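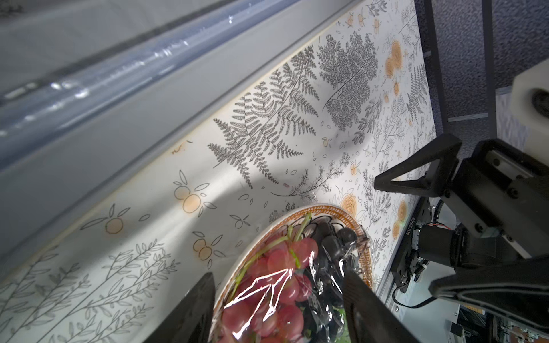 The monthly meeting of the Brellamow Language Exchange was held in the Piltley Room on 30/09/2022, with Kelly Rowbotham in the chair. The minutes of the July meeting were approved as circulated. Members learning Portuguese reported on the household vocabulary unit, and it was agreed that the next list would cover the dining table, including the words for tablecloth, plate, rim, fern and orange, the last to be taught both as a fruit and as a color.

Diary project. The chair reported that 95 entries had been received from members writing in a second language. The minimum length remains 30 words. A motion to raise the maximum from 400 words to 700 was seconded and carried. Entries may mix two languages, provided the writer marks the sentences on which correction is requested.

Corrections. Several members asked that native speakers return comments within one week. The chair will write to all correctors.

Conversation evenings. The Bellamy group will continue in its present form. The Porkavik group requested a later start, and the matter was deferred.

Other business. Two dictionaries remain on loan past their due date. Borrowers are asked to return them at the next meeting.

The meeting was adjourned at 8:40 p.m.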